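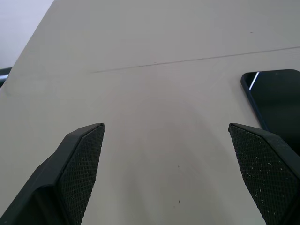 Figure 3. Wrist-camera view, fingers open, phone to the right. Note the lint on the right-hand pad.

3.2 Gathering the examples

The Gultstead set holds 3367 demonstrations, recorded in sittings of 39 by people who had been promised something more exciting. Each one pairs the wrist view (Figure 3) with the arm's joint readings, sampled 20 times a second.

Phones proved an awkward choice of object. A dark screen on a pale table is easy to find until it catches a lamp, at which point our first model went for the reflection – with great confidence. We therefore kept glare in the training data and shifted the phone between attempts, often to the margins of the view.

The pads were wiped every 200 grasps, in theory. Kuusisto's log shows a looser reading of the rule on Wednesday afternoons. We left those recordings in, and Section 5 reports results with and without them.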